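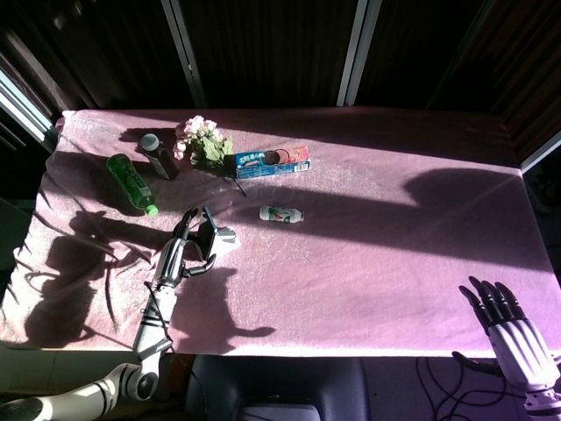 Manipulation Group, Ahonen Robotics, Comstead

Visitors to the open day at Comstead on Nov 23, 2022 were asked to sign in, leave their bags at the desk and keep their coats off the tabletops. After that they could stand as close to the robots as the tape on the floor allowed. The busiest spot was the table with the pink cloth, where a two-armed robot was working with bottles, a cookie box and a bunch of artificial flowers.

Saimi Vainio runs the manipulation group. She had been on her feet since the doors opened and took her questions standing up, next to the table.

"People expect a factory part," she said. "They see a drink bottle and a box of cookies and they ask if it's somebody's lunch. Those are the objects we want. If a robot is going to help in a home, it will meet a lot of bottles."

The bottles differ more than they seem to. On the table that day were a green plastic one lying on its side, a dark brown one with a white cap, and a small white drink bottle, also on its side, near the middle. Vainio said a bottle lying down is harder for her group than one standing up. The hand has to come in low, and the fingers can push the bottle away before they close on it.

The cloth causes its own trouble. It bunches up, and a finger that drags on it can move everything nearby. Veikko Koskela, who writes most of the grasping software, asked for it in the first month of the project and has been complaining about it ever since.

"On a bare table we were doing well, and I didn't trust the numbers," Koskela said. "A bare table is too easy. I wanted folds. Now I have folds."

He was asked about the sunlight, which came in strongly past the dark curtains and threw long shadows over the cloth, including those of the robot's own arm and hand. Couldn't they just close the curtains?

"We could, and for the first half year we did," he said. "Then we took the robot to Govville for a two-day trial and the room there had big windows. It reached for a shadow. It did it again after lunch. We came home and opened the curtains."

The group has since logged 1000 grasp attempts on tabletop objects, 565 of them in direct sun. Koskela does not like to give a success rate to visitors. He says the figure depends too much on which objects are picked, and that flowers pull it down whenever they are included. The stem is thin, the blossoms hide it from above, and the leaves catch on the fingers.

A man who had driven down from Clitosdale wanted to know why the hands have fingers at all, when a simple clamp would hold a bottle just as well. Vainio told him that a clamp would do for the bottle and for most boxes, and that her group used one for 2 years. They changed over when they began working on caps and lids, where the thumb is needed. She said the hands cost more and break more often.

"We keep spare fingers in a drawer," she said. "That's a real line in our budget."

The other common question was about speed. Several people in the afternoon group said the arm was slower than they had expected. Koskela agreed with them. The speed is held down when guests are in the room, and he said it isn't high on other days either. He would like to raise it after the new wrist sensors are fitted in December.

Would either of them have the robot at home?

"Not this one, it wouldn't go up my stairs," Vainio said. "I'd have something like it to clear the table."

Koskela said he would wait. He has two small children and thinks they would have the fingers off it in a week.

The next open day has not been scheduled. School groups can write to the front desk at Comstead and should say how many students are coming and whether anyone needs step-free access. The entrance on the parking lot side has a ramp.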